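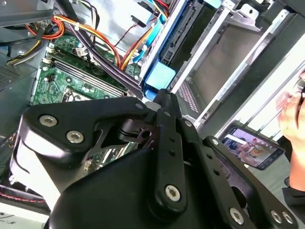 Students at Kernley Technical College want a robot to take apart old desktop PCs, and they have given themselves until November to make it work. The six-member club, led by second-year Huiling Shao, is entering the project in the Redamer student automation contest, where teams must show a machine doing a repair or recycling job.

The pitch is that schools could strip their own dead computers for parts. Maybe. The club has logged 112 practice attempts so far, and Shao says most ended with a student reaching in to finish the job. Cables are the main headache – they bend, they snag and no two cases route them the same way.

Adviser Witold Malinowski says speed isn't the point yet. Fair enough, but a person with a screwdriver can do this in up to 5 minutes, and the club has already spent $2,533.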